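Moving a fridge up a level without killing it?

Posted by Farzad Hosseinzadeh

We're shifting our fridge from the downstairs kitchen to the new one upstairs in May. The stairwell is too tight to keep it upright the whole way, so it'll be on its back for three or four minutes. My father-in-law says lay a fridge down once and it's finished. He also says this about mattresses. How long should I leave it before switching it on, and does the colour of the carpet matter (he says it does)?

Hicham El Fassi
Been through this with an old Zelari. For a few minutes on its back, stand it up and give it a couple of hours. If it's been lying down all day in a trailer, leave it overnight. The oil has to drain back to the compressor. Check the manual first if you still have it, which would make you the only one in the street.

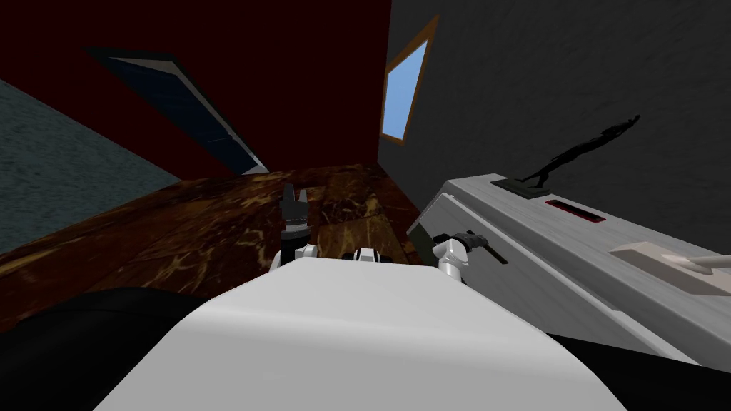

Large appliance next to a brown countertop

Leave a gap behind it as well. Mine was jammed hard against the wall for years and ran up the power bill like a teenager.

Kjell Sandberg
just hire movers mate. cost me $247 and I got to stand there holding the door

Gudrun Sjöberg
Agree with Hicham on the waiting. Empty it the night before, tape the doors, and take the glass shelves out separately. I left one in and spent the evening vacuuming the stairs. I can't help with the carpet theory, but ours is grey and the fridge still works.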